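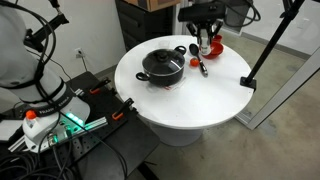

Start with the promise. Stonimance says a kitchen can run from one table and 5 pieces of cookware, and I don't buy it. Ask the room who cooks for more than two. Then the pot: black, glass lid, a loop handle on each side, and it already owns the middle of a round table. Add a spoon, a red bowl and a cup and where do you chop an onion? Evaristo Ledesma's answer is a bigger table – 600 dollars from Kozłowski, almost double with delivery.

Pause. Let them grumble about prices.

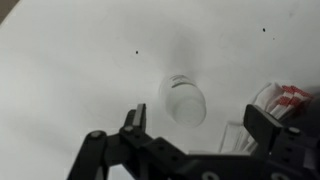 PART 3: THE CLEAR SURFACE

One small bottle, lying on its side, on white. Lovely. Now cook dinner on it. White tops show every speck, and the Prullness brochure skips that bit.

Ask: what lives on your counter all year? Expect kettle, toaster, mail. My view – leave out whatever gets used before noon and put the rest in a cupboard. Skip the Ollumar story if we're running behind.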